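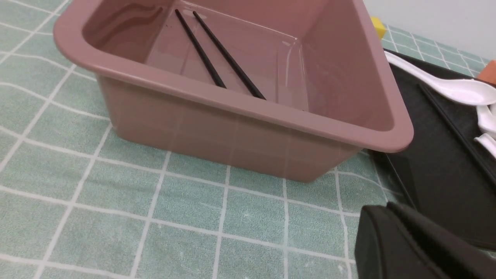
Chopsticks in the basin, spoons on the tray: part of the table-sorting task.

Call for participants: reviewers for a draft practice guide on tabletop robots

Cleden is looking for 4 outside reviewers to read, test and pick holes in the Sadatum guide, a draft set of rules for small robot arms working on household tasks. The draft has 119 clauses. We doubt it needs that many, and we would like people who doubt it too.

Most guides of this sort are written by people who sell arms. They tell you to "ensure safe operation" and leave you to guess what that means when your hand is over the tray and the arm is live. Several clauses in our own draft are no better. Clause 14 asks for a "tidy cable layout" and gives no test for tidy. Clause 62 lets a lab call a run a success without saying who checked.
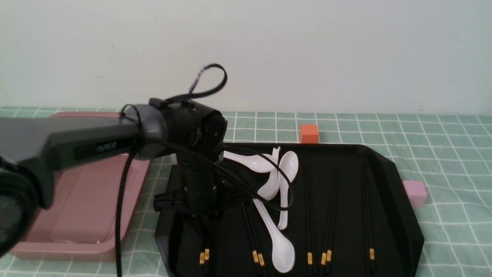
Reviewers will spend two days at our Nisness site and then work from home. You will take a set of clauses, try to follow them to the letter at the bench, and write down where they fail. If a clause can be met by ticking a box and changing nothing, we want that in writing.

You should have:
Hands-on time with robot arms, in a lab, shop or classroom
Some patience for dull text
No paid tie to an arm maker in the past two years

A degree is not required. Neither is a kind opinion of standards.

Pay is $400 per day on site, with travel covered. Home reading is paid at half that rate, which we know is low. Your comments will be published in full beside our replies, including the ones we reject.

To apply, send one page on a rule you were made to follow that did no good, and what you would have put in its place. Mark it "Sethi review" and send it to the Cleden office by 3 June 2024. Please leave out the cover letter.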